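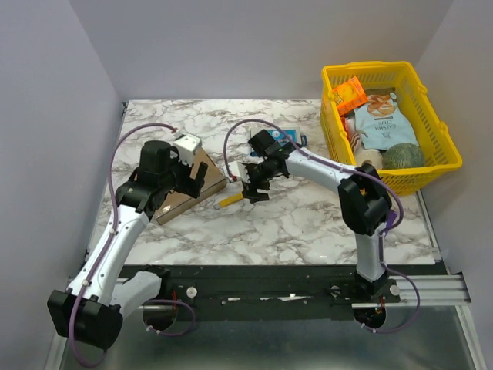 The yellow basket, groceries still in it, and a pencil keeping the board company.

Putting the shopping away remains the least loved job in the Pindulby kitchen. Nabila Lumbantobing rates it 80 out of 100 for Dullness, with a capital D, and she is generous. Her rule is that stray stationery gets dealt with before any tins do, so that no one has to write the January list in gravy again.

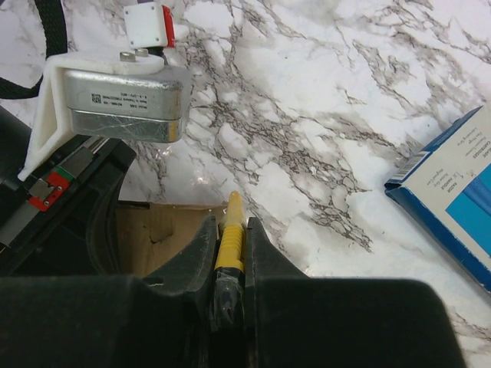

Shelf news
The Tallska shelf is back up after 14 days on the floor. Thomas has asked that jars go on the lower half until he trusts the screws.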